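Nodariについて

Nodariは、ジャムと果実シロップをつくっている会社です。工場の隣に直売所と料理教室があり、製造、販売、教室の運営をすべて自社で行っています。

会社のはじまり

もとは青果の仲卸でした。形がそろわない、表面に傷があるといった理由で市場に出せない果物が毎年まとまった量で残り、社内で煮て瓶に詰め、取引先に配っていたのが最初のジャムです。配った先から「売ってほしい」という声をいただくようになり、倉庫の一角を改装して加工の許可を取りました。当時の設備は鍋が二つと手動の充填機だけで、ラベルも一枚ずつ手で貼っていました。

その後、仲卸の仕事は少しずつ縮小し、現在は加工と販売を本業としています。ただ、果物を見る目は仲卸の頃に身についたものです。今も仕入れの担当者が産地に出向き、畑を見てから買う量を決めています。

つくっているもの

主力は「Jullham」という名前のジャムのシリーズです。定番はいちご、あんず、ブルーベリー、夏みかん、いちじくなどで、季節のものを合わせると年間で16種類になります。いちじくは9月に仕込みます。収穫の期間が短く、雨が続くと量が減るため、年によっては早い時期に売り切れます。

原材料は果物、砂糖、レモン果汁です。ペクチンは、果物そのものに少ない品種に限って加えています。加えた商品には必ず裏面に表示しています。糖度は低めに設定しているので、開封後は冷蔵庫に入れ、早めに召し上がってください。

果実シロップは「Curkon」という名前で販売しています。炭酸水や牛乳で割るほか、かき氷にかけるお客様も多いようです。瓶は透明のものを使っています。日光で色が変わりやすいため、窓際に置くのは避けてください。

製造の流れ

届いた果物は、その日のうちに選別と洗浄をします。へたや種は手作業で取り除きます。機械を試したこともありますが、あんずは実がやわらかく、つぶれてしまうものが多かったので手作業に戻しました。

煮る工程では小さめの釜を使っています。一度にたくさん煮ると温度が上がるまでに時間がかかり、香りが抜けます。釜を大きくすれば生産量は増えますが、今のところその予定はありません。繁忙期の製造は一日に1000本近くまでで、それを超えるご注文は納期のご相談をお願いしています。

瓶詰めのあとは加熱殺菌を行い、冷ましてから一本ずつふたの密閉を確認します。製造日ごとに見本を保管しており、お問い合わせがあったときは同じ日の見本と照らし合わせてお答えします。

直売所

直売所では定番の商品のほか、ラベルが曲がったものや、内容量が規定にわずかに足りないものを割引で並べています。味は通常品と変わりません。入荷は不定期で、お電話での取り置きは受け付けておりません。

空き瓶の回収も行っています。当社の瓶に限り、洗って乾かしたものをお持ちください。ふたは再利用できないので、ご家庭で処分をお願いします。

贈答用の箱は、小瓶の詰め合わせから大瓶の組み合わせまでご用意しています。送料を除いて3000円以上のお買い上げで、のしと包装を無料で承ります。

卸売について

飲食店や小売店への卸売も行っています。業務用は袋入りで、製菓材料の問屋であるSengarを通してもご購入いただけます。少量をお試しになりたい場合は、直接ご連絡ください。直売所の価格表とは別に、卸売用の価格表をお送りします。

オリジナルラベルのご依頼もお受けしています。中身は既存の商品からお選びください。配合の変更は、原材料の仕入れの都合でお断りすることがあります。

会社概要

社名：株式会社Nodari
事業内容：ジャム、果実シロップの製造および販売、料理教室の運営
商品名：Jullham（ジャム）、Curkon（果実シロップ）
併設施設：直売所、料理教室
卸売の取扱い：自社およびSengar

このページの内容は2024年3月25日現在のものです。営業時間と臨時休業については、お知らせのページをご確認ください。

料理教室

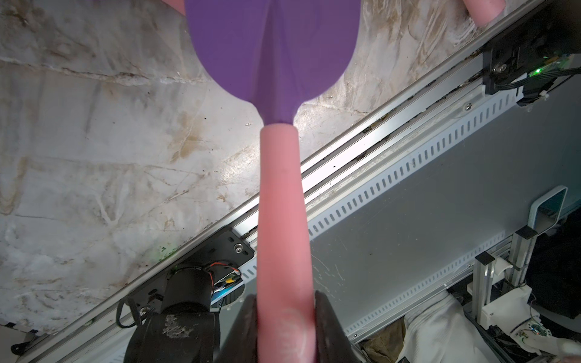 教室では、季節の果物を使ったジャムづくりと、ジャムを使う焼き菓子の講座を開いています。所要時間は2時間で、できあがったものは瓶に詰めてお持ち帰りいただきます。はじめての方には、果物の重さに対する砂糖の割合と、火を止める目安を中心にお教えします。鍋の中を混ぜるときは、紫のヘッドにピンクの柄がついたシリコンのへらのように、先が幅広く、柄の長いものが使いやすいです。ご自宅で同じようにつくる場合も、へらの耐熱温度は商品の表示で確かめてください。エプロンと手ふき用のタオルはご持参ください。お子様は保護者の方と一緒であればご参加いただけます。お申し込みは直売所の店頭またはお電話で受け付けており、材料の準備がありますので、キャンセルは前日の正午までにお知らせください。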